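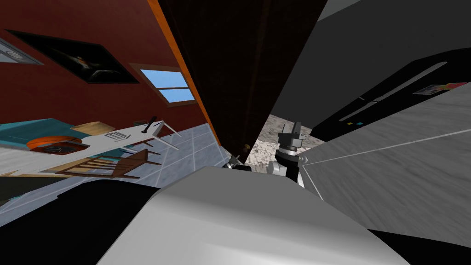 OPINION / Phones & Apps

Stop making me download the app

My phone has 40 apps on it that I did not want. Counted them last night instead of sleeping. The dentist. The parking garage. A sandwich place I went to one time. Every one of them does a thing a plain web page did fine five years ago.

The one that set me off was Ledow. I pay my water bill through them. In May the mobile site quit letting you pay. You log in, you see what you owe, you tap the button and up comes a big panel telling you the experience is better in the app. No little "continue in browser" link at the bottom. I looked. So I got the app, 8 minutes on my connection, and what is it? The same web page. Same fonts, same menu, same button. Only now it wants my contacts.

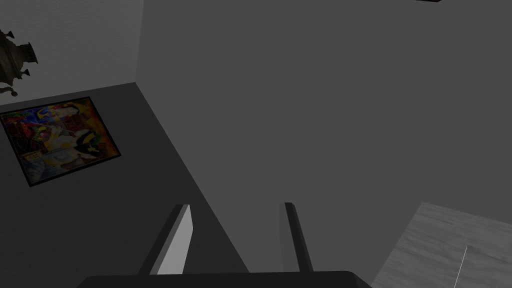

Why does a water bill need my contacts. Who am I going to invite.

I know the reasons, I used to work next to people who made these decisons. An app can send notifications. An app sits on your home screen with its little red dot. Somebody has a slide with installs going up and it gets shown in a meeting. Fine. But that's a reason for them, and the storage is mine, and so is the battery.

And it's worse for older phones. My mother's is five years old and works great for calls and pictures of the grandkids. Drikik dropped support for it this spring, so she can't open her pharmacy account on it. The website would open. The website just sends her to the app. Round and round. She ended up calling, 3 transfers, and the person on the line told her to download the app.

I griped about this in my last column and the mail was mostly on my side. Mostly.
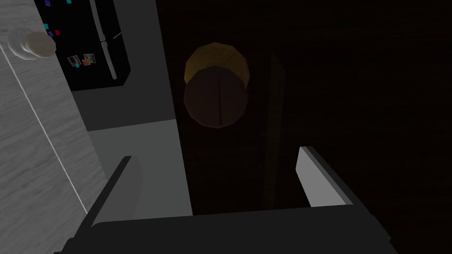 Pravesh Botha wrote in to say I have it backward: the app keeps him logged in, it works in the elevator when the signal drops, and he would take it over a browser with fifteen tabs open any day. He also said that people who complain about permissions can just tap "deny" and move on.

Ok. Some of that is fair. Offline is real, my transit app works underground and I love it for that. But tapping deny doesn't always do it. Ikero closes itself if you say no to location. It's a coupon app!! Let it ask for a zip code.

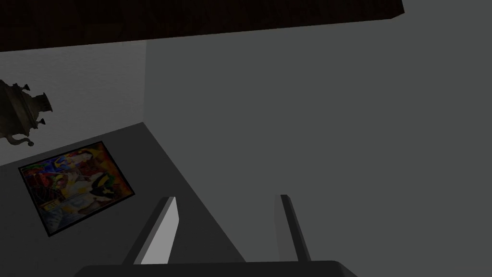 What I want is pretty small. Keep the website working, all of it, payments too, and put the app next to it for whoever likes apps. A bill is a number and a button. Give me a screen as bare as a plain gray wall and I'll pay faster than I do now, with the banners sliding in and the chat bubble parked on top of the total. Then ask me once if I want the app, and remember what I said.

Meantime I'm deleting. Sandwich place is gone already. Parking garage goes tonight, if I can remember wich email I used, because you have to log in to close the account and it wants to send me a code. In the app.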